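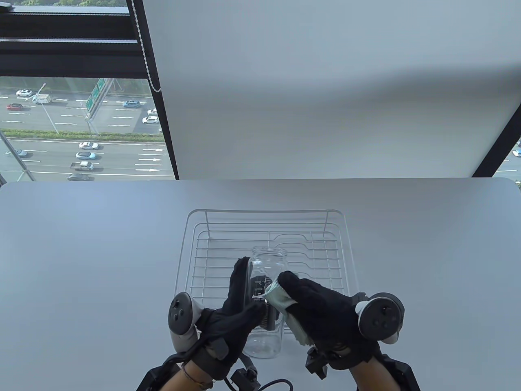
December 7, 2021 – Bottle washing again, and I'm writing it down properly this time so that I can stop rediscovering the same few things every couple of months. Everything used for the Kasora vinegar batches came back to the sink yesterday and sat overnight in warm water with washing soda, labels and all, and by this morning most of the labels slid off under a thumb. The glue did not. It never does on the Zurell bottles, which must be put together with something meant for boats. The wide-mouth clear ones are still the nicest to deal with, because you can stand one upright on the wire rack, keep a hand on its side so it stays put, and go over the outside with the green and white cloth. That cloth is fraying along the edge, by the way, and I'd like to retire it before it starts leaving threads on everything. There is a stack of old dish towels in the drawer under the balance that could be cut up, if anyone gets to it before I do.

Method, such as it is. Soak overnight. Brush inside with a small squirt of plain soap, going all the way down and giving the bottom a few good turns, then work back up to the shoulder, where the film likes to hide. Rinse 3 times with tap water and once with the filtered. I did try rinsing only twice on the first few to save time and I could still smell soap when I put my nose to the mouth, so they all went back through. Wipe the outside, then upside down to drain. Our tap water is hard enough that if you skip the filtered rinse you get a lovely set of white spots, and then somebody (me) spends an hour with citric acid putting it right.

Glue notes, while I remember. Cooking oil and baking soda, mixed to a paste and left on through lunch, took care of nearly all of it. Rubbing alcohol did the rest. I set 6 aside that still feel tacky down one side and they can have a second go tomorrow. Please don't use the green scrub pads on them, they scratch, and the scratches show up badly once there's something dark inside.

The other half of the morning went to the clear plastic containers, and I have a long-standing grudge against these. They wash quickly enough on the flat parts. It's the ridged ones that eat up the time.

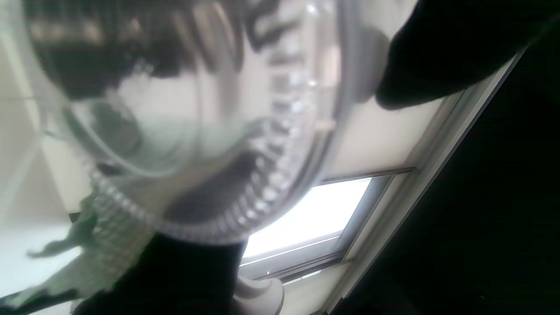 Clear container, close up. Ridges just inside the curved rim.

Those ridges are pretty to look at when they catch the light, but anything sticky that gets in between them stays there, and a cloth rides right over the top. I've gone to a soft toothbrush, worked along the curve in short strokes, and then a long rinse with the container tilted so the water runs around the edge. Hot water is a bad idea for these. We clouded a couple in September by being impatient, and they have never come clear since. Lukewarm and patience, I suppose, and a cup of tea nearby.

Count for the shelf list: 51 bottles clean once this lot is dry, not including the tacky ones. That should carry us through the Cantero tasting with some to spare, so I have not ordered more. The Skundasero catalog has a new bottle with a smoother shoulder that I'd love to try, but the smallest case is 2,000 and I can't think where on earth we would put them.

To do: cut up towels, more washing soda, second pass on the glue, ask whether the tall shelf can be moved away from the radiator.

Category: Bench Notes, Cleaning & Prep

Comments (3)

benchtwo
We have the same fight with Zurell glue. A hair dryer on low before the oil paste helps a lot, at least on the front label.

vinegar_shed
What do you use for the brush? Mine all lose their bristles at the tip within a month and then the bottoms never come clean.

benchtwo
Look for one with a tuft at the end, they last longer. And let it dry hanging up!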